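How do you get dark grout lines clean when snacks get eaten right off the tile?

Asked by Josiane Aubert

We have a white tiled surface with dark grout, put in by the previous tenant, who evidently had opinions about contrast. It looks great from across the room. It is also where every snack in this place ends up. Packets get opened on it, candy gets unwrapped on it, and whatever falls out goes straight for the nearest grout line and stays there like it signed a lease.

I wipe the tiles every day and they come up fine. The grout is another story. Salt and orange chip dust sit in the lines, and if something sugary melts in there it goes tacky and grabs lint. I tried an old toothbrush, which mostly moved the dust to the next tile over. My sister says bleach. My sister says bleach about everything.
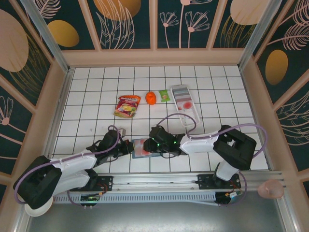 I don't want to ban food from the tiles, I'd lose that vote. I would like a routine that takes under ten minutes and doesn't turn the dark lines into gray ones. No idea whether the grout was ever sealed. There was a half-used bottle of something called Ditley under the sink when we moved in, label mostly gone, and I'm not brave enough.

Last updated April 2, 2025

Answer from Quang Lưu

Vacuum first, wipe second. You're wiping dry crumbs with a wet cloth, and that makes paste. Use the brush attachment and go along the lines, then across.

For the sticky stuff, lay a cloth soaked in warm water over the spot, leave it five minutes, then scrub with a stiff nylon brush and a drop of dish soap. Rinse with plain water and dry it with a towel. People skip the drying and then write in about haze.

Skip the bleach on dark grout. It can fade the color, and it won't fade it evenly. I did a bathroom floor that way years ago and ended up with something like a cow.

To check for sealer, put a few drops of water on a clean, dry line and wait. If they soak in and the grout darkens, it needs sealing. Clean it well, let it dry overnight, and follow whatever the bottle says – two thin coats beat one thick one, and wipe the extra off the tile before it sets.

And please get rid of the mystery bottle. Your local hazardous waste drop-off will take it.

Answer from grout_grump

Tray. Get a tray. Mine was around 50 cents at a yard sale and it's done more for my counter than any cleaner.

Answer from Isham

Vinegar!! Works on everything

Reply from Quang Lưu

Not on unsealed grout, please. It eats at the cement over time.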